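Applies to the Jalto scheduler on Domier hosts.

**Why does my scheduled job run by hand but not from Jalto?**

Jalto starts jobs with a minimal environment. Set PATH at the top of the script, or use full paths for every command.

**Where does the output go?**

To the job log. Each log keeps the last 500 lines, and older lines are dropped.
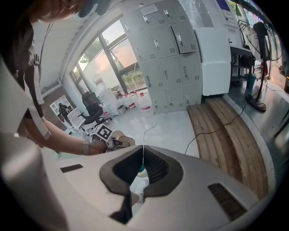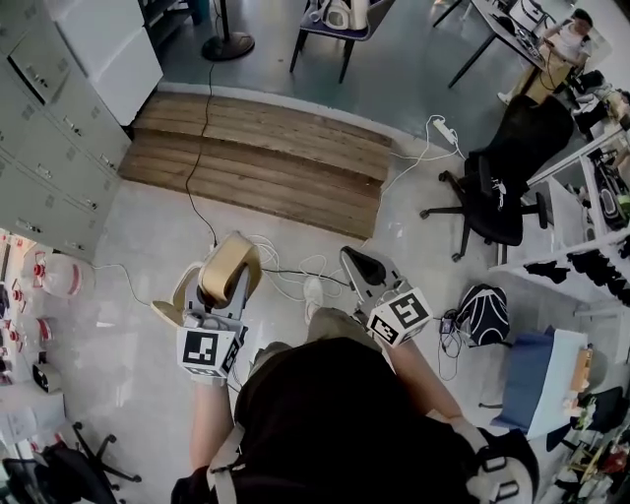 *Hand-held gripper, two views. Horkham site.*

**How many times is a failed job retried?**

3 times by default. Set `retries = 0` to turn this off. A job that exits with code 2 is not retried.

**Can two copies of a job run at once?**

Yes, unless `lock = yes` is set. The second copy then exits without running.

**Which port does the status page use?**

2126. Open it only to the local network.

**Does Jalto read existing crontab files?**

No. Convert them with the Chege import tool, then check the times. Entries that use `@reboot` are skipped and must be added by hand.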